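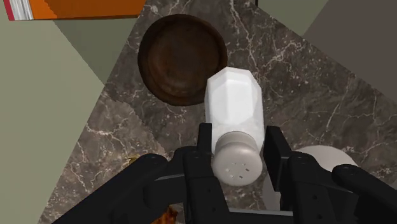
Kitchen tabletop set – rules for recording and labelling

Clitavville kitchen set, simulated part. Read this before you add episodes. Last changed 21st March, older rules from the Sekstead wiki no longer apply.

What goes in

Short pick and place episodes with small kitchen items: shakers, bowls, boxes. Wrist view is required, other views optional. All rendered – do not mix with real footage, that lives in the Zestberg folder.

Grasp rules

- Both fingers touching the body of the item. Cap or lid grasps get their own tag (cap_grasp), don't bin them.
- Glass items: low force preset, even in sim. Policies get moved to hardware later and nobody remembers to change it.
- Hold for two seconds before moving off.
- No dragging over the rim of a bowl. Lift first, then across.
- Drop = keep the episode, mark it fail. Seperate folder not needed.

Labels

One line per episode, plain words. "pick up the salt shaker" is fine, "manipulate target object" is not. Name the item, not its colour, unless there are two alike. Partly hidden items count as present if you can tell what they are, otherwise write unknown. Please don't guess!

Checks

Every batch gets looked at by a second person, about 8 episodes picked at random. Two bad labels and the whole batch goes back. Fix, then resubmit under the same batch name with a 2 on the end.

Known gaps

- Marble texture is over-used, more countertops due in May
- Tiedemann export writes the gripper width in mm, ours is metres. Convert befor upload
- 7 early episodes have no fail/success mark – leave them out of training

Licence: internal use only for now, ask before sharing.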